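Search the magazine
Enter keyword or place

The stone that isn't there

Sellers of worktops have found a way to give everyone marble. Our writer went to Rusgate to see what, exactly, is being given.

The showroom in Rusgate opens at ten, and by quarter past I had been offered coffee, a tape measure and a lifetime guarantee. The guarantee ran to 3 pages. I read them standing up, which seemed to surprise the young man who had handed them over, and found that the lifetime in question was that of the product. When the product fails, its lifetime has ended, and so has the guarantee.

I had gone there to look at white worktops. You can't avoid them now. Every flat to let has one, every café that opened since February has one, and a good many of them have grey veins wandering across a pale surface in the manner of an Italian quarry. Very few have been anywhere near Italy. Some are quartz chips set in resin, some are fired clay with a pattern printed on it, and the cheapest are a photograph of marble under a hard plastic skin, glued to chipboard.

I have nothing against any of these. My own kitchen has chipboard in it and has stood up to years of hot pans and bad temper. What I object to is the sales talk, which wants it both ways. The brochure from Salgado, the biggest name in the Rusgate showroom, speaks of "the soul of natural stone" on one page and "none of the drawbacks of natural stone" on the next. The drawbacks of natural stone are that it stains, it chips, it marks when you leave a cut lemon on it, and no two pieces match. Those are also the things people mean when they talk about its soul.

Prices are harder to pin down than they should be. Salgado's Alba range was on a card at £88, a figure that looked very fair until I asked what it bought. It bought a sample-sized offcut. The worktop itself was priced by the slab, at £995, and then came the cutting, the polishing of any edge you might expect to see, the hole for the sink and the holes for the taps. Fitting was separate. So was taking away the old one. I asked for a total and was told it would depend on my journey.

Pridham, across the road, was plainer about it. They sell real marble, along with granite and slate, and the woman at the desk told me before I had sat down that I probably didn't want the marble. It would go dull by the hob. Red wine would get into it. She sells 2 or 3 marble kitchens a year and warns every buyer in writing. I warmed to her a good deal, and then noticed that the granite she steered me towards cost more.

The trade's answer to all this doubt is to let you see the thing before you pay. Most shops will now show you your new kitchen on a screen, drawn by computer, with the light falling nicely across it. The veins are always faint and well spaced. I have yet to see one of these kitchens with a toaster lead trailing over the join.

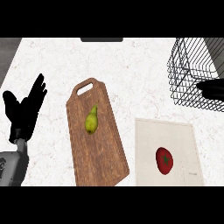
What lasts and what doesn't

The claims about wear deserve a harder look than they get. "Scratch resistant" means it resists scratches, as I resist cake. "Heat resistant" usually comes with a line in small type telling you to use a trivet. Fukard, who make a printed clay worktop that three different salesmen pressed on me, promise that the surface will shrug off a knife. I tried a knife on their sample and it did. Then I turned the sample over and saw that the veins stop at the surface. Chip the edge and you will be looking at plain biscuit-coloured clay, with the pattern carrying on politely either side of the wound.

Real marble chips too, of course, but it is marble all the way down, and a mason can grind the damage out. Whether you will ever ring the mason is another matter. I suspect most owners do what my grandmother did with hers, which was to put the bread bin over it.

Then there is the argument from resale. A white stone worktop, I was told in two shops, "adds value". Neither could say how much, or to whom. Tastes in kitchens turn over fast enough that the black granite people boasted of when I bought my first house is now the first thing a new owner pulls out. Speckled brown went the same way before it. Somebody will be paid to rip out all this white, and the same showroom will be glad to quote for the job.

If you must have it, ask for a piece big enough to cook on. Take it home, leave a teabag on it overnight and chop an onion. Look at it under your own dim bulb in the evening, when the spotlights of the shop are a memory. Get the full price on one sheet of paper, sink hole included. I asked for this at all the places I visited. Pridham's arrived the next morning. Salgado's has not come yet, though they have sent me a second brochure.

Last updated: February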